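# How does a cartoon get its voices?

Think of your favourite cartoon. Maybe there is a fox who talks very fast, or a grandmother who shouts at the clouds. The fox and the grandmother are drawings, and drawings have no mouth of their own. So where does the sound come from? 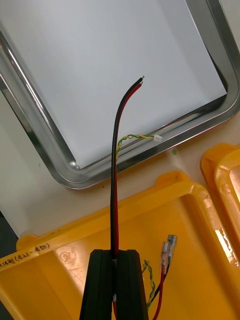
The sound comes from actors. We call them voice actors, and you hear them but you almost never see them. In this page we will follow one cartoon series, *Zadudside*, from the first words on paper until the evening when it is shown on television.

## First there is a script

A script is the text of everything the characters say. It tells also how they say it. In the script of *Zadudside* you can find small notes such as "whispering", "with mouth full of bread" or "very proud". These notes help the actor very much.

One episode of *Zadudside* has 2,183 words to say. It sounds like a lot, but many of them are short ones, like "Oh!" and "Wait!" and "Not the soup!"

## The voices come before the pictures

Many children think that the cartoon is drawn first and the actors speak afterwards. Sometimes it is like this. But in many cartoons the voices are recorded first, and the artists draw the mouths later, when they can listen to the recording.

There is a good reason for it. If an actor laughs in a funny way, the artist hears it and can draw a funny laugh. The shoulders go up and down, the ears shake, perhaps the hat falls off. It would be hard to invent all this in silence.

Before the real drawings, the team makes a kind of rough film from simple sketches. It is called an **animatic**. It looks a bit like a comic book that somebody is turning the pages of, and it has the voices already in it.

## Inside the recording room

The voices of *Zadudside* are recorded in a studio with the name Jaltine. The recording room there has soft walls. When you clap your hands in a bathroom, the sound jumps back to you from the hard tiles. Soft walls catch the sound, so the microphone hears only the actor.

The actor must be very quiet in all the other ways. Some jackets make noise when you move the arm. Bracelets ring. Even a hungry stomach can be heard! Many actors eat a green apple before the work, and they drink water that is not too cold.

A **voice director** sits behind a window and listens. The director may ask for the same sentence again, a little more sad or a little faster. In *Zadudside* the sentence "I was never afraid of that goose" was said 7 times before everybody was happy with it.

## One actor, many characters

Do you know that the same person can be two characters who talk with each other? In *Zadudside*, 4 actors make all the voices. One of them plays the baker and also the baker's angry neighbour. She records all the lines of the baker first and the lines of the neighbour later – the computer puts them together in the right order.

To change the voice, actors change more than the throat. They can smile while they speak, and then the voice becomes lighter. They can push the chin down, and it becomes deeper. Some of them stand on their toes for a mouse and bend the knees for a bear.

## The same cartoon in another language

There is one character in the series called Từ, a small dragon who collects spoons. Children in many countries know Từ, but they don't all hear the same voice. In every language another actor speaks the part. This is called **dubbing**.

Dubbing is a difficult job. The mouth of the dragon is already drawn, so the new words must fit in it. If the mouth is open for 2 seconds, the translated sentence must be 2 seconds long also. The translator sometimes has to change a joke completely, when it is only funny in one language.

## And then it is on television

At the end come the music and the noises, such as steps, doors and rain. The finished episode goes to the channel, which is called Plistolow, and the channel chooses the hour. New episodes of *Zadudside* begin in August, at half past five in the afternoon.

## Try it at home

Take a page from a book you like, with two characters who talk. Give each of them a different voice and read it aloud to somebody in your family. Ask the person to close the eyes. Can they tell who is speaking?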